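Finished clearing out the upstairs rental this month, so a thread on what it takes to get a small furnished apartment ready between tenants. Mostly notes for myself, but a few people asked.

The building is on Stulel Street, four units, built in stages. I manage the two upstairs ones. Turnover used to take me nine days. In November I got it down to five.

Start with the keys. Count them before the tenant leaves, with the tenant standing there. I was short a mailbox key twice and the lock company, Gashi, charges $47 to come out and rekey a box.

Utilities next. I read the meter on the last morning and write the number on the lease folder. It was 3016 this time. If you wait for the bill you end up splitting a month by guesswork and somebody pays for the wrong week.

Paint is where I used to lose the most time. I kept half-full cans from three different whites and none of them matched. Now every room gets the same Stolletti eggshell and I buy it fresh. One can does the touch-ups in both units.

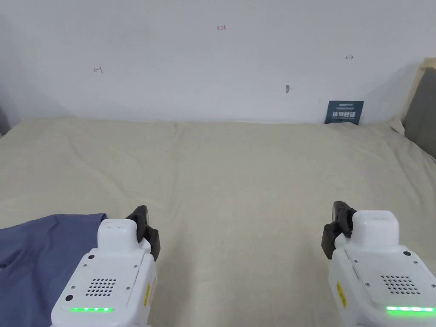

Measuring is the part I put off for years. Furniture listings give you a width and you think you remember your room, and then a dresser shows up that blocks the closet door. I write sizes down as I take them now, on paper or a phone or whatever is closest. The wall by the mattress has a red 1.24 on it with an arrow out to each side, and that will get painted over like everything else.

Bedding: two fitted sheets per bed, same color, no patterns. When one gets stained you replace one. I stopped supplying comforters – they don't fit in the washer downstairs and the laundromat is a half-hour drive.

Kitchen stuff goes by list. Four plates, four bowls, four of each utensil, one good knife, one big pot. I used to leave more and it came back as less.

The total for this turnover was $802. Of that, $103 was a new shower valve from Skeketti, which had been dripping since spring. The rest was paint, cleaning and a replacement window shade.

Still to do: the smoke detector batteries, the sticky drawer in the kitchen, and the listing. New tenant gets the keys at 10 in the morning, so the drawer may have to wait.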